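Music > Regional Styles > Dance Bands > Starkton Stomp

Search the reference Enter a term Go

Starkton Stomp
Last revised in September by the Regional Styles desk

The Starkton stomp is a style of dance music for accordion, fiddle, upright bass and foot, native to the river town of Starkton and to very few other places. It is played fast, in a lopsided meter that outsiders hear as a mistake and locals hear as the beat. Its standard repertoire runs to 200 tunes, many of which share a second half.

Origins

The style grew out of the dances held at the Prurer Hall, a feed warehouse with a good floor and a bad roof. Two immigrant groups used the building on alternate Saturdays, one bringing accordions and the other fiddles, until a booking error put both on the same night. Accounts differ on whether the resulting music was a collaboration or an argument. The earliest known tune, "Whose Hall Is It," supports either reading.

The bass came later, on loan from a school orchestra that had stopped asking for it back. Drums were tried and dropped. The floor of the hall was loud enough that one player stamping on a plank could be heard in the street, and the plank did not need to be paid. A plank player is still called "the foot," and the position is taken more seriously than visitors expect.

Musical features

A stomp tune has two parts, each repeated, in a pattern of eleven beats grouped as three, three, two and three. The short group is known as the hitch. Dancers take a half step there, and beginners can be picked out from across the room by their failure to do so. The fiddle carries the melody in the first part and the accordion in the second, with the resting player expected to add something underneath. What is added varies with the player's skill and with how well the two are getting along.

Keys are limited to G, D and A. A handful of tunes in F exist, and are generally played late in the evening when there are fewer people left to object. Singing is rare. Where words survive, they concern livestock, the price of ferry tickets, or a woman from the other side of the river who is described in some detail and never named. 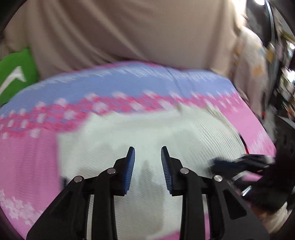
Folded patterned cloth.

Dress and custom

There is no official costume, a point the dance societies make often and at length. In practice, women of the older generation wore printed skirts cut wide enough for the hitch step, and men wore whatever they had worn to work. A printed cloth is sometimes laid over the knee by accordionists to keep the bellows from pinching, a habit copied by several players of other instruments who have no bellows at all.

Dances start at eight by the poster and at nine by the clock. The first tune is always "Whose Hall Is It" and the last is always "Mind the Step," which is played twice, the second time for those who have already put on their coats. Requests are allowed in the interval. Requests for waltzes are allowed in the sense that they are written down.

Recordings

The first commercial recording was made by the Lo Presti label, whose engineers cut four sides in a single Tuesday afternoon. Under the impression that the foot was a technical fault, they had the plank moved to a hallway and then filtered out what remained. The discs were pressed in a run of 400 and sold poorly in Starkton, where buyers complained that there was nothing to dance to. Copies in playable condition now cost more than the session did.

A second wave of interest followed the Zernov songbook, a printed collection that set down the repertoire in standard notation for the first time. The editors, uneasy with elevens, rounded a large part of it up to twelve. Bands who learned from the book can be recognized by their comfort and regularity, and are seldom invited back. Later printings carry a correction slip, which is bound in upside down.

Present day

The Prurer Hall still hosts a dance twice a month, the roof having been replaced. Starkton had a population of 3,009 at the last count, a figure the festival posters give as 3,000, and the summer stomp festival fills every spare bedroom among them. Younger bands have added guitar, clarinet and, in one case, a drum machine programmed to imitate a plank. Reaction to this last has been mixed, though the machine is agreed to be punctual.

The style is taught at the town's music school, where students must spend one term on the foot before being allowed near a melody. Most move on. A few stay, and there is at present a waiting list for the good plank.

See also: Asymmetric meters; Button accordion; Ferry songs; Warehouse dances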